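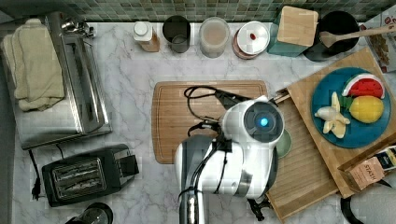
Prollwood Kitchen is a set of teleoperated and policy-driven manipulation episodes recorded at a single counter, collected to measure how far a one-arm system gets with ordinary food-area chores. The chores are small ones: moving a plate, putting a piece of food on a board, clearing the board again. Most of the objects were bought as household goods and are used unmodified. The food is the exception. The watermelon wedge, lemon and banana on the teal plate are toys, and the results in this card should be read with that in mind, because a toy banana does not bruise, leak or change shape between attempts.

Maintained by the Wadivel manipulation team. Control stack: Vultora, release branch. Episode format: Prokopenko, version 2.

Contents

episodes/ – one folder per episode, with video, joint states and gripper state
tasks.csv – task text as given to the operator or policy
outcomes.csv – outcome label, failure code, free-text note
splits/ – train and held-out lists
tools/ – loader, replay script, label checker

The release has 2000 episodes covering 43 task texts. Task texts are grouped into nine families. Families share a goal type but not necessarily an object, so "put the lemon on the cutting board" and "put the watermelon on the cutting board" sit in the same family. Filter on the family column in tasks.csv if you want to hold out a whole goal type.

What the tasks look like

A typical task text is one sentence with one source and one target. There are longer texts that chain two moves, and these carry a flag (chained = 1). In chained episodes the outcome label applies to the full text. If the first move succeeded and the second did not, the episode is a failure and the free-text note says so.

The small green plate is a frequent target. It is low and close in color to some of the tiles, and early policies tended to nudge it before releasing anything over it. Nudges of this kind are coded as contact_target and do not by themselves make an episode a failure.

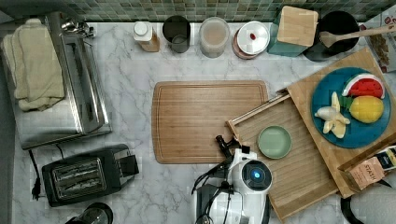

Overhead view of the counter. Small green plate on the slatted tray, toy food on the blue plate, cutting board clear.

Background objects are left on the counter on purpose. The toaster oven, toaster, canisters and pot are never the object of a task in this release, and they are not fixed down. Policies trained on a bare table transferred poorly to this setup, mostly through cautious, slow approaches near the back row and occasional refusals by the collision check. We have kept those episodes and coded them as timeout or planner_stop.

Reset procedure

The operator resets by hand between episodes. Food goes back to its plate, the board is cleared, and the plate and tray positions are varied within arm's reach. There is no template for this. Some runs of consecutive episodes have very similar layouts and others do not, and the layout_id column is assigned afterward from the first video frame. Do not split at random by episode. Use the lists in splits/, which keep each layout on one side.

Outcome labels

success – end state matches the task text
failure – end state does not match, or the time limit was reached
void – recording fault, operator error or reset left incomplete

Void episodes are included in the download but left out of both splits. A single reviewer assigned the labels from video, and a second reviewer checked only the episodes that the label checker flagged. Expect some noise in the chained tasks, where the end state is sometimes partly hidden by the arm.

Is this a chore yet

Partly. With a person at the controls, the single-move tasks are routine and slower than doing them by hand. With a learned policy, pick and place on rigid objects works often enough to be worth measuring, and the remaining failures are not evenly spread. They cluster in three situations: grasps on thin edges such as a plate rim, releases where the object rolls, and targets close to another object of similar height.

The parts of kitchen work that take up a person's time are not in this release. There is no washing, cutting, pouring, wiping or folding. No appliance is operated. Nothing is opened, and no drawer, cupboard or package is part of any task. A high score on the held-out split means that a system can relocate light, dry, rigid objects on a counter with clutter on it. It should not be reported as performance on meal preparation or cleanup.

Supervision is also not free. Every episode was recorded with an operator present and able to stop the arm, and the time that person spent is not counted in episode length. Anyone comparing machine time with human time should add it back.

Known issues

Video and joint timestamps drift in long episodes. Use the corrected column (t_sync).
The gripper state is logged as commanded, not measured. A closed value does not prove a grasp.
Episodes recorded in February use an older task wording, "chopping board" for "cutting board". The loader maps these by default. Pass raw_text to turn this off.
Reflections off the toaster oven top affect depth estimates on that side of the counter.

Loading

Run tools/load with the path to episodes/ and a split name. Output is one record per time step. The replay script needs the Vultora runtime; the loader does not.

Planned

A second counter with different objects, a small number of tasks with real fruit, and a measured gripper signal. The task families will keep their current numbers so that older results stay comparable. Report label errors through the issue tracker, with the episode folder name in the title.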